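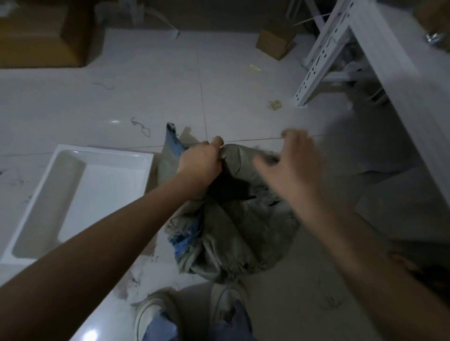
Kulter Citeo 298 Rear Shock Absorber

The Citeo 298 is a gas-charged twin shock for mid-size commuter and touring motorcycles. It replaces the original rear units on bikes with a 298 mm eye-to-eye length and needs no changes to the swingarm or subframe.

The body is aluminum with a hard-chromed steel shaft. Spring preload is set by a threaded collar, and rebound damping has 5 click positions on the lower adjuster. The shocks are shipped at the middle position. Riders who carry luggage or a passenger should set preload first, then adjust rebound one click at a time.

Spring choices are standard and heavy. The heavy spring is intended for loads of up to 100 kg above rider weight – order it if the bike has side cases fitted permanently. 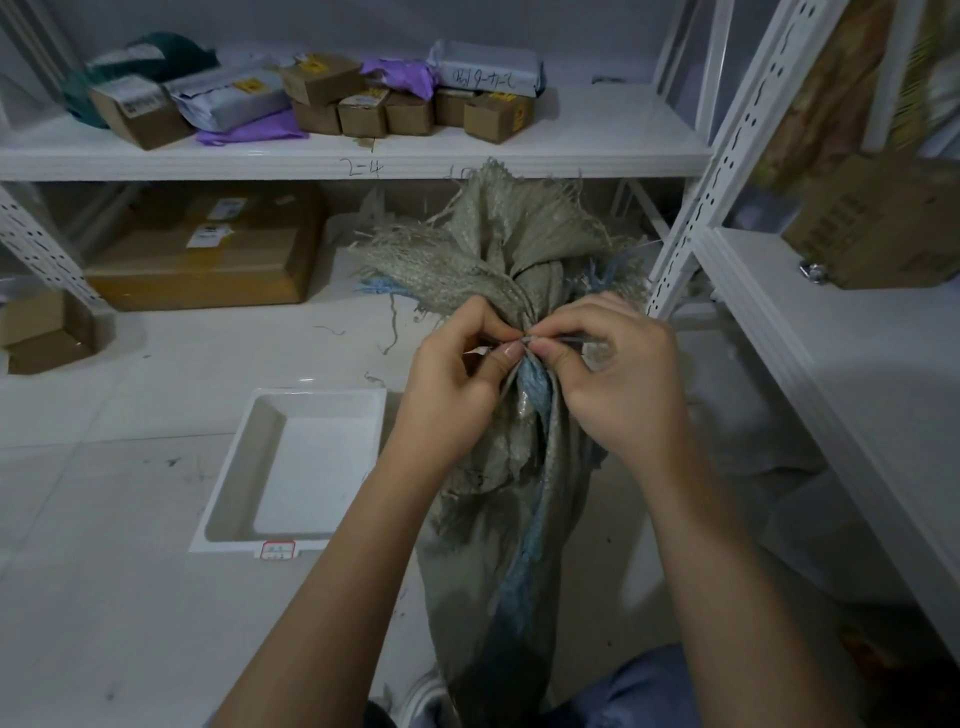 Rubber bushings are pressed in at both ends. Spacers for the Ruggiero and Fisley frames are supplied in the box; other frames may need the spacer kit, sold separately. Tighten the mounting bolts with the bike's weight on its wheels, to the torque given in the vehicle service manual.

Sold in pairs. Warranty is 2 years against oil leakage and shaft corrosion. Bent shafts and damage from incorrect spacers are not covered. The damper can be rebuilt – seal kits are listed under Suspension Parts.

Finish: black body, black spring
Fitting tool: C-spanner included
Availability: in stock, orders leave the warehouse on Wednesday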